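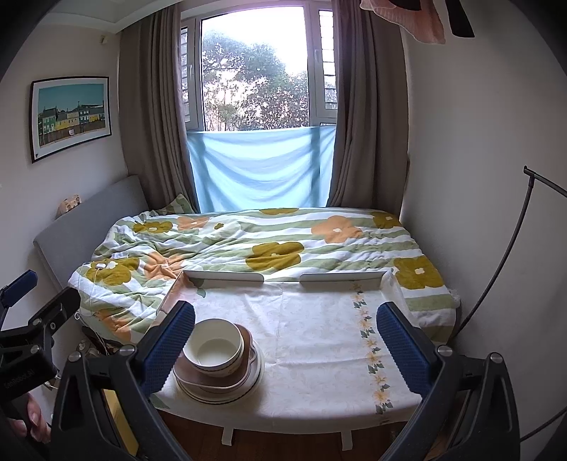
Gautier: "The crossing is the one thing both sides can fix this year"

2018-02-07

The talks between Trullstead and Grudmont on a shared border crossing at Irkgate will resume before the end of February, according to Margaux Gautier, who has led the Trullstead delegation since the first round. In an interview with this site she said the two governments agree on most of the technical text and are still apart on customs staffing and on who pays for the road.

Gautier said the draft agreement has five chapters. Three are closed. The two that remain open deal with joint customs checks and with the cost of rebuilding the approach road on the Grudmont side.

"We have said from the beginning that we will pay for what is on our territory," she said. "Grudmont has asked us to take on part of the approach road as well. I understand why they ask. Their section is longer and the ground is worse. But I have no mandate to sign that, and I told them so in the first meeting."

Asked whether the mandate could be changed, she said that was a question for parliament and that she had not requested it.

At present trucks going from one country to the other use the older crossing at Makokha, which adds 70 kilometers to the trip for most carriers in the south. Trullstead's transport ministry recorded 2,219 trucks there in January. Gautier said the wait is the main complaint she hears from business owners, ahead of fees and paperwork.

"A driver can sit at Makokha for most of a day and then be told that a stamp is missing," she said. "The stamp is required by one side and not recognized by the other. We wrote to Grudmont about it last spring. They answered, politely, that it was under review, and it is still under review."

She declined to say that Grudmont was delaying on purpose. Its negotiators have changed twice, she noted, and each new team needed time to read the file. She described the current team as well prepared.

On customs, Trullstead wants officers from both countries to work in one building and to check each truck once. Grudmont has proposed two separate posts with shared computer records. Gautier said her side had looked at the second option and could accept it for a limited period if the agreement gave a date for moving to single checks.

"What I can't accept is a temporary arrangement with no end written into it," she said. "We have one of those at Makokha already. It was supposed to last three years."

The issue of seasonal workers, which held up the talks in the fall, has been moved to a separate document. Under that text, residents of the border districts would be able to cross at Irkgate with an identity card. Gautier said the interior ministries were handling it directly and that she expected them to finish before her own group does.

Opposition members in Trullstead have criticized the government for releasing little information about the negotiations. They have asked for the full draft to be published before any signing. Gautier said she had no objection to publication once both sides had initialed the text, but that publishing open chapters would make it harder to close them.

"The members of the foreign affairs panel have seen every version," she said. "Some of them came to read it and some of them did not. The folder is there."

She was also asked about remarks from Grudmont's governing party, which said last week that Trullstead should first settle the dispute over water use on the upper river. Gautier said water was covered by an older treaty with its own procedure and should stay there.

"If we put the river into this, then we will be talking about the river for ten years and there will be no crossing," she said.

The next round will be held in Grudmont. Gautier said the agenda had been agreed to in writing and that customs would be the first item.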